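Unit 3: Inside a Workstation Tower
Handout for bench sessions, Room 441
Prepared by Dörte Rothe. Corrections to Rasa Krūmiņa at the Mesholm front desk.

Read this before you come to the bench. The session covers opening a tower, finding the main parts, and fitting memory. Processor installation is in Unit 4, but you need to know the socket now so that you keep your fingers out of it.

3.1 Before opening the case

Shut the machine down from the operating system. Switch off at the wall, pull the power cord, then hold the front power button in for a few seconds. Disconnect everything else at the back. Lay the tower on its side with the removable panel facing up. Put on the wrist strap and clip it to bare metal on the chassis, not to a painted surface.

The side panel on most office workstations comes off without tools. Put it somewhere flat and out of the way. Last term two panels were bent by people leaning on them.

3.2 Finding your way around

Start with the power supply. It is the largest metal box in the case and it carries a specification label. Copy the rated output from the label to your worksheet. Do not open the power supply under any circumstances. There are no parts inside it for you to service, and the capacitors can hold a charge after the cord is out.

The motherboard is the large printed board fixed to the chassis. Find the processor socket first, as most other parts are easier to place once you have it. The socket has a metal retention frame held down by a lever. Leave the lever alone in this session. If the socket is empty, the contacts are exposed and a dropped screw can ruin the board.

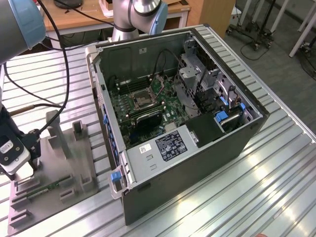

Memory slots are long and narrow and usually sit close to the processor socket. Some workstation boards have them on both sides of it. Check the service manual for the order in which they should be filled. The order differs between makers, and a wrong guess can leave the machine running slowly or not starting.

Heatsinks come in several sizes. The small ones cover chips on the board itself and are not meant to be removed. Larger ones may be held by screws or clips. Do not use any heatsink as a handle.

Drive bays are normally at the front of the chassis. Many makers color the parts that a user is allowed to touch, such as latches, release handles and expansion-slot clips. Blue is common. Green or orange is used by others, sometimes with a different meaning, so look it up.

3.3 Fitting a memory module

Hold the module by its edges. Keep off the gold contacts.

Open the retaining clip at each end of the slot. Some slots have a moving clip at one end only.

Line up the notch in the module with the key in the slot. It fits one way around. If it does not line up, turn it; do not force it.

Press straight down at both ends until the clips close. This takes more pressure than most people expect the first time. Stop if the board starts to flex.

To remove a module, open the clips and lift it straight out. Put it back in a holder or an antistatic bag. Modules left lying on the bench get scratched.

3.4 Worksheet

Record the following and hand it in before you leave:
Rated output of the power supply
Number of memory slots and number filled
Type and capacity of each module
Type of each drive fitted

Reading: Kandpal, chapter 2, sections on memory and chassis layout. The Lirnard service sheets are in the binder by the door. Please return them to the same sleeve.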